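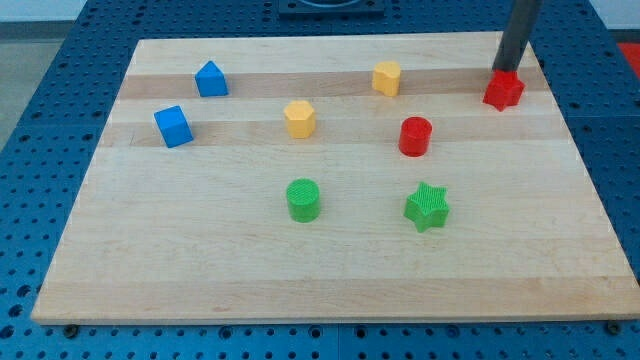 the maple board with the blocks out on it, blue table underneath

skotwood_mei
OK, board people, I need opinions. I got this maple board at a yard sale in October for 20 bucks and it has turned into the shape block board. The plastic blocks (blue, yellow, red, green) used to live right on the blue table, but that top is all round holes and the little guys never stood straight on it. On maple they do! Question is the finish. It's had nothing but mineral oil. Do I leave it alone or put something harder on it?

keegan559
Leave it. Oil it when it looks thirsty and you're done. I love the light and dark strips on that one, don't go burying them under a thick shiny coat.

Clallik
Disagree with Keegan. Oil is for food. If it's never going back to the kitchen, sand to 100, then go finer, and wipe on a hard wax. Plastic corners will ding bare maple sooner or later.

keegan559
Sand to 100?? On a board that's already flat? You'd be an hour just getting the scratches back out -- no thanks.

Clallik
Fine, start finer. Still wax it.

husnu_e
Can we talk about the blocks, because I had this kind of set as a kid and the star was always the one that went missing. Glad to see a red one. Is the yellow one at the back a heart or a flower? I can't decide.

skotwood_mei
Ha, we argue about that at my house too. My daughter says heart. I say it's a blob with ambitions.

Kianoush F
Heart. Also I'd skip the wax, it gets grabby in a warm room and you want blocks to slide a bit. My old board went 30 months on plain oil and looks great.

husnu_e
Slide? I'd want them to stay put, especially that blue triangle one.

skotwood_mei
Good point, it does tip if you bump the table. I'm leaning oil for now and I'll try Clallik's wax on the underside first. Will post back when it's had a week or two to cure.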